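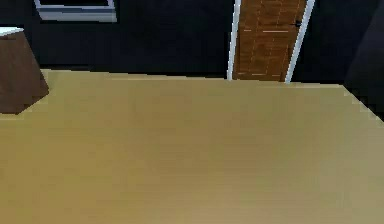

Chapter 5
The Spoiler as a Promise

Soap fans are told that spoilers come from inside the studio. Some do. Many are guesses written up with a straight face, and the student of daytime drama should read them that way.

Take Arelus, a serial that had run for 2,333 episodes when a fan site announced that the widow Sowah would leave town within 2 weeks. She stayed. Bernice Aryee, who collected such notices, found that the site simply moved the exit to February and kept its readers.

Did anyone mind? Aba Eshun thinks viewers enjoy the wait more than the answer. Perhaps, but her claim rests on letters from 20 fans, all of them still watching. We will want to hear from the ones who quit.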